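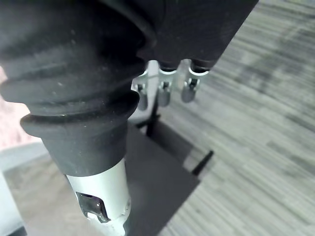
Wrist view, arm at left with the boot on. Three clips under the dark housing, stand on the carpet.

November, notebook entry, started 7:40 with coffee

I promised Aigars I would write this week up properly, including the parts that are more about us than about the arm, so this is going to run long. Skip to the settings at the bottom if that's all you came for.

The arm has been taking over clip checks on the Jimthorpe job a bit at a time. Up to now that work meant one of us bent over the stand with a lamp, looking at every clip and plug and ticking a sheet, and by mid-afternoon your neck lets you know. I did it for years and I can't say I'll miss the bending. I do find I miss the talking a little – two people at one bench get through a lot of conversation, and now whoever is minding the arm sits over by the screen with their back to everyone. Aigars Rebane suggested we turn the desk so it faces the benches, and I think we should just do it. It costs us one long cable.

The run itself: 400 cycles, 94 flagged for a person to look at. I went through all the flags myself and most were glare on the silver clips, nothing wrong with the fit at all. They shine a good deal from this angle while the housing stays dark, so the exposure is always a compromise. I've asked for a softer lamp. Meanwhile please don't get into the habit of waving flags through! I caught myself doing it after lunch and had to go back over a whole batch, which was my own fault and took most of an hour.

The boot has its usual dusting of specks and a few scuffs. Wipe it with a dry cloth at handover and write it down, even if it's boring to write down.

Now the part that came up at the bench. People would like to know who decides when the arm and the person disagree. For this job it's the person, every time, and I've put that at the top of the Winel sheet in large letters. Aigars would also like the checkers to be the ones who teach new positions, as they know what a badly seated plug looks like long before any of us at a keyboard do. I agree with him completely and I'm a bit ashamed we started the other way around. He'll do the first lesson on the Ķēniņš fittings and I'll sit next to him and take notes.

Settings as left:
Program 1241, slow approach
Pause for review on every flag
Log rolls over at 3000 entries, copy it off before then
Konico sheet still on paper, leave it that way for now

To do: lamp, long cable, turn the desk, ask the late shift what they think before we move anything else.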